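Search this site
Enter keywords
Go

Open day at Plaltcombe, or how I came home with a spreadsheet

Print this page | E-mail to a friend

I left the house at six in the morning for this one, which my family thought was very funny given that I was going to look at grippers. But we have to put our equipment request in by the end of October and I'd been guessing at half the lines in it, so when Plaltcombe opened its doors for the day I grabbed a spot (and a muffin, they had good muffins).

Quick background if you haven't been following along. We want to start collecting our own hand demonstrations for soft goods, so bedding, towels, that sort of thing. My boss gave me a number, and the number is not big. I had it in my head that we'd buy one arm and spend a year driving it around by remote. Plaltcombe does most of its collecting with hand-held grippers instead, people just holding them and doing the job, and I wanted to see that up close before I put anything in writing.

Parisa Babaei ran our group and she was great. She didn't do the slide deck thing at all, she walked us straight in and let us ask about money, which I loved! First thing she told us was to stop pricing single grippers. Fabric is a two-handed job nearly all the time, so you buy pairs, and then you buy a spare pair, because a broken one on a Monday means a person sitting around being paid to wait.

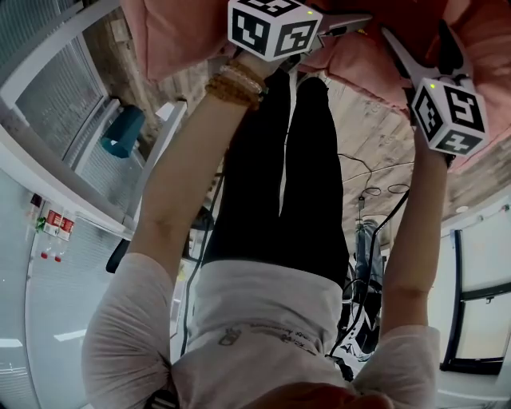
So that doubled my gripper line before I'd even finished my coffee. They get theirs from Gumix, and she said the quote they were given was $800 a hand, with jaws extra. Jaws wear out. She budgets 40 replacement sets a year for the whole room, and I had put down zero, so that was a little humbling.

Then there's all the stuff I think of as free and it isn't. Cables, long ones, and more of them than you want. Printed marker cubes, which are cheap until you drop one and have to set it up again. Storage was the big one for me. Parisa said they went through their first year's disk budget in 31 days (!!) and had to go back and beg for more. She now asks for storage before she asks for anything else.

We stopped at the Fallahi table after lunch. They sell full arms and had a nice leasing sheet, and I'll admit I'm still tempted. The lease would let us try one for a season and hand it back. The catch is the service plan, which you can't skip, and the guy was kind of vague about who pays for shipping.

Zavedex was handing out a planning template with 288 rows in it. I laughed, but I've been filling it in all week and I've found over $2,000 I'd forgotten, most of it chargers and shelving.

Where I've landed for now: two pairs of hand-helds, one spare pair, a proper jaw budget, storage at the top of the page, and the arm pushed to next year. If anyone has leased from Fallahi please write to me, I'd love to know about the shipping.

Parking was fine, by the way. Use the back lot.

Print this page | E-mail to a friend

Recent posts
What I got wrong in last year's equipment request
Leasing or buying: my messy notes
Shelving, again
Questions to ask before you sign a service plan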